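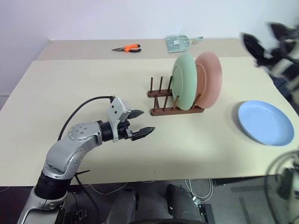 Page 45

Diaries > Boat > Fendis > June

08/06/2026

Up at half past five with the light. Cold for June and a mist on the water, gone by the time I had made tea. Moored below the bottom lock at Hukbridge, where we came in last night too late to get water. The tap is on the far side of the winding hole and there was already a boat on it when I looked out, so I had breakfast first. Porridge, the end of the milk.

Birthe slept until seven. She says the bed is better since we turned the mattress. I can't tell the difference.

Got on to the tap at quarter to eight. It is a slow one. The tank took 45 minutes to fill and I swept the roof and did the brass on the portholes while I waited. The man on the boat before us had said it was slow, and that the one at Aromthorpe is worse, so we shall fill up wherever we can from now on. He was going the other way. He said there was a tree down past the second bridge but that you can get by if you keep to the towpath side. I wrote it on the back of the map.

Did the engine checks. Oil was a little down, topped it up. The stern gland is dripping more than I like, so I gave the greaser a turn and a half and it slowed. Weed hatch clear apart from a strip of blue rope, which came away by hand. The hour meter will go over 3,000 this week. When we bought her the meter had been broken for an unknown length of time and was replaced, so the figure doesn't mean much, but I should like to be at the tiller when it turns.

Away at twenty to nine. Birthe took the windlass and walked ahead. All four locks of the flight were against us. The second has a bottom gate which swings open again by itself if you don't lean on it, and there was no one about to lend a hand, so I went in very slowly and held the boat on the centre line while she shut it. The third leaks at the top gate and soaked the front deck, and the cushions, which I had forgotten to bring in. Put them on the roof to dry. An hour and twenty minutes for the lot. Last time we came down here, in the December before last, it took us most of a short day with ice round the edges, so I have no complaints.

At the top we stopped for coffee and Birthe rang the yard at Aromthorpe about the blacking. They can have us out of the water on the Thursday week. £675 including the pressure wash and two coats, anodes extra. It was less at the last place, but the last place left a patch the length of my arm bare under the counter, and I'd sooner pay. They want the boat for five days. Sille has offered us her back bedroom for that week. I wrote to her this afternoon to say yes please.

Then the long pound. I like this stretch more than any other on this canal and there is very little to say about it. It goes along the side of the hill with fields on the left and the wood on the right. The hawthorn is over and has gone brown, and the elder is fully out. Yellow flags in the shallow places. A heron kept getting up ahead of us and landing further along, as they do, until it ran out of patience and went back over our heads. Moorhens with chicks. No kingfisher, though I looked hard at the place where we had one before.

Found the tree. It is a big willow, split down the middle, one half still standing. Whoever cut it back has cut just enough for a boat and no more. I kept to the towpath side as told and still lost the top off the chimney, which went into the water with a plop and sank. I had meant to take it down this morning and I hadn't. Tried the magnet for 20 minutes and got a piece of bicycle and a great deal of mud. Gave up. We don't need the stove until autumn, and there's a chandler at Aromthorpe. I've put a jam tin over the hole for now in case of rain.

Passed Tambunan at lunchtime, moored on the outside of the bend with her washing out. We knew her from two summers ago at the boat gathering. The people are new, a young couple with a baby, and they have painted her dark green. I slowed right down and we had a few words across the water. They've had trouble with the batteries not holding their charge and I told them what ours had turned out to be, a bad connection on the isolator, and to look at that before spending any money. He wrote it down. The baby was asleep in a washing-up bowl on the roof, well wedged in, with a sun hat over its face. Birthe thought it very sensible.

Cheese and pickle sandwiches on the move. Bread is going stale, need to shop.

Stopped for the day at three, at the rings by the old brick kiln. Deep enough to get right in to the side for once. I was tired and the wind had got up, and there is nothing much for the next few miles until the swing bridge, which Birthe doesn't care to do at the end of a day. It needs a lot of shoving and there is always a car waiting.

She walked into the village for bread, milk and stamps. The shop shuts at four and she got there with a few minutes to spare. No brown bread, so white. Eggs from a box at a gate. The post office counter now opens only two mornings, so my letter to Sille will have to go with the stamps we had left, which I think come to enough.

I spent the time on the side hatch, which has been sticking since the wet weather. Took it off its hinges, planed a shaving from the bottom edge, sanded it and put on a coat of primer. It is leaning in the engine room now and will want undercoat tomorrow. Found some soft wood near the lower hinge, not deep. I dug it out and put hardener on it. If it's no worse by the end of the season I shall leave it at that.

Also wrote up the log and the diesel. We took on 30 litres on Saturday's bill, which I had put down under gas by mistake. Corrected.

Supper was sausages, the last of the new potatoes and a tin of peas. We ate outside on the bank with coats on. A walker stopped to ask how far it was to Hukbridge and I said five miles by the towpath and rather less over the hill, and he went by the towpath. His dog had a sausage end.

Birthe has started the second sleeve of the grey jumper. I read two chapters of the book on the navvies and had to go back over one of them, having taken in none of it.

Wind has dropped. Cushions still damp on the underside, have brought them in and stood them by the steps. For tomorrow: undercoat, swing bridge before the traffic if we can get up for it, fill up at the farm tap, ring the yard back about the anodes. Remember the chimney collar is only a jam tin.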